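Subject: Re: [manip-data] Cabinet doors: how many openings per handle type?
From: Frauke Baumgart
To: manip-data list
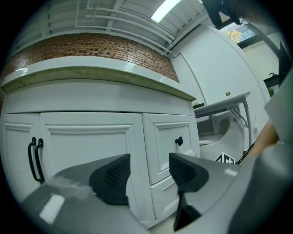

Answering Huw's points in order. I have left his text in where it matters and trimmed the rest.

Huw Gronow wrote:
> We are at the stage of fixing the collection plan for the door and
> drawer set. Arne's draft asks for the same number of demonstrations
> on every door, whatever the handle. My feeling is that bar handles
> are over-represented already and that knobs need more. Can someone
> at Bosesthorpe say what the failure counts look like per handle?

Bar handles and knobs should not share a quota. With the vertical black bars the fingers have a long stretch to close on, and the policy copes with being off in height. With the small knob on the narrow door, a poor approach leaves the pads gripping the edge of it and they slide off when the pull starts. In the last evaluation we ran 15 trials on each. The bar handles gave three failures, the knob gave eight. The training set at that point had equal numbers of both, so I would weight the next batch towards knobs and leave the bars as they are.

One caution on the bars. Where two doors meet and the handles sit side by side, the policy sometimes goes for the wrong one. I would not count these as grasp failures, and the three above do not include them. Erhan has added a field called target_side to the episode sheet. Please fill it in at the time of recording. Working it out afterwards from the video is slow, and for the early part of an approach it is guesswork.

> Second, start poses. Our people tend to begin every take from the
> same spot, square on to the door. Is that a problem?

Yes. We had seven sessions from Nerby with almost identical starts and the policy trained on them would not move sideways at all. Vary the height as well as the distance. Low starts, looking up at the worktop, are worth having, even though the lens bends the straight edges a good deal and the ceiling lights come into view. The exposure settles within a few frames, so hold still for a moment before moving off.

> Third, do you throw away takes where the hand slips and then
> recovers?

We keep them, tagged "recovery", provided the door ends up open. A slip followed by a let-go is tagged "fail" and goes into a separate folder. Please do not trim either kind. Two of the Plusura batches arrived with the slips cut out, which leaves a jump in the pose track, and the loader rejects the whole episode.

Some smaller matters:

– Calibrate again after changing finger pads. The gripper width reading shifts with pad thickness, and on a small knob that shift is enough to matter.
– Wipe the lens between sessions. Heiðrún found a smear that ran through most of a morning's work.
– Open the door to at least a right angle where the hinge allows it. Short openings have been teaching the policy to stop early.
– Plain drawer fronts with no handle are out of scope for now. Do not record attempts to pull them by the edge. Ostermann asked for this in July and it is still on the list, but it needs its own task label.

I have not looked at closing. Arne's draft treats it as the second half of the opening episode, whereas I would prefer separate episodes, as the contact is a push and the fingers need not grip anything. If anyone has trained on both versions I would like to see the numbers before we fix the format.

Erhan will put the revised episode sheet in the usual place. Old sheets will still load, with target_side left blank.

Frauke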